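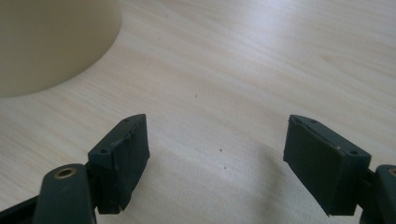
Ticket: gripper width drifts between episodes, policy closes too early
Project: Bredik
Opened by: Liviu Pîrvu
Status: open

Liviu Pîrvu, 18th May
Hello. I trained the cup policy again with the 259 demonstrations from the hand-held gripper. In the evaluation on the arm, the fingers close before they reach the object. The same code with the older set of 200 demonstrations does not have this problem. I checked the time offset between video and pose first, and it is correct.

Manuela Bianchini
Which width do you read when the fingers are fully closed? Please compare the first and the last episodes of the set.

Liviu Pîrvu
In the first episodes the closed width is stable. After episode 70 it becomes smaller, little by little. I also looked at the pads. Both are worn at the upper edge, and the left one is worse – it has creases and folds on the inner face. The screws I have tightened, no change.

Manuela Bianchini
Then I suspect the pad thickness. The Sarkell script takes one closed value for the whole set, so a thinner pad gives a wrong zero. Please run the calibration per episode and train again with the same seed. Do not change the pads before you have measured them.

Liviu Pîrvu
Understood. The calibration is running now on the Gremgate machine. I will train for 300 epochs as before and write the result in this ticket. New pads are ordered, but I keep the old ones mounted until the measurement is done.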